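Apuntes de la sesión 4: evaluar un kit de pinza con sensores táctiles
Asignatura optativa de manipulación robótica
Profesora: Nawal Abdel Hamid

Hola a todos. Os paso en limpio lo que conté el lunes, con alguna cosa que se me quedó en el tintero porque nos echaron del aula. La sesión iba de cómo se mira un kit comercial antes de pedirlo, y el que tenemos ahora en pruebas es el Sendow, que distribuye Wultstead. Nos lo dejan 18 días, así que toca exprimirlo.

Empiezo por el dinero, que es lo primero que me preguntáis siempre. El juego de dos dedos con sus almohadillas sale por unos 700 euros, y el paquete completo, con cámara de muñeca, licencia y soporte, se va a 2000. ¿Es caro? Pues depende de con qué lo comparéis. El Bratu cuesta menos, pero trae los dedos sin sensor y la parte táctil la ponéis vosotros (y vuestras tardes).

Para las pruebas me gusta empezar con objetos de juguete: son ligeros, tienen formas raras y puedo repetir el mismo agarre toda la mañana sin sufrir por la fruta. La hortaliza en un cuenco es mi ejercicio favorito, porque las paredes curvas obligan a pensar por dónde bajan los dedos.

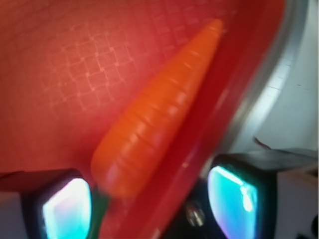
Figura 1. Zanahoria de juguete en el cuenco rojo, vista desde la muñeca.

Fijaos en una cosa al planificar la aproximación: el eje del objeto manda. Si está girado respecto a la pinza, hay que decidir si rotamos la muñeca o si aceptamos un contacto oblicuo. El software de Sendow propone una orientación por defecto y os deja corregirla a mano, y eso me ha gustado mucho - ¡con Isberg, el kit del curso pasado, había que tocar el archivo de configuración cada vez!

Sobre el montaje, dos avisos. Apretad los tornillos de los dedos en cruz y poco a poco. Y haced la calibración sin contacto antes de cada tanda; el manual dice que basta con una al día, pero yo no me fiaría.

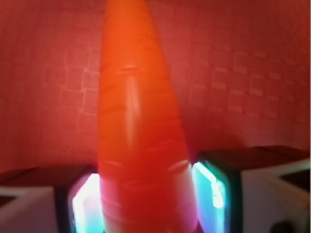 El sensor táctil es la razón de pagar la diferencia, así que vamos a detenernos un poco. La idea es sencilla: en vez de adivinar la fuerza por la corriente del motor, miramos qué pasa en la superficie del dedo. Con un cuerpo que se ensancha hacia abajo, como esta zanahoria sujeta por su tercio inferior, los dos contactos no tienen por qué quedar a la misma altura; aquí la almohadilla izquierda toca algo más abajo que la derecha. Anotadlo siempre en la ficha, que luego comparáis lecturas de los dos lados y os volvéis locos buscando un fallo de calibración. Ah, y ojo con la luz de las almohadillas, que tiñe de rosa la parte baja del objeto: si vais a segmentar por color, elegid una zona más alta.

Para la próxima sesión, por parejas, traed una página con vuestra valoración del kit. Quiero precio, montaje, software y calidad del contacto, y una recomendación clara: comprar, esperar o buscar otra cosa. El laboratorio estará abierto desde las nueve. Quien quiera probar también el Bratu, que me escriba antes y lo dejo montado en la otra mesa.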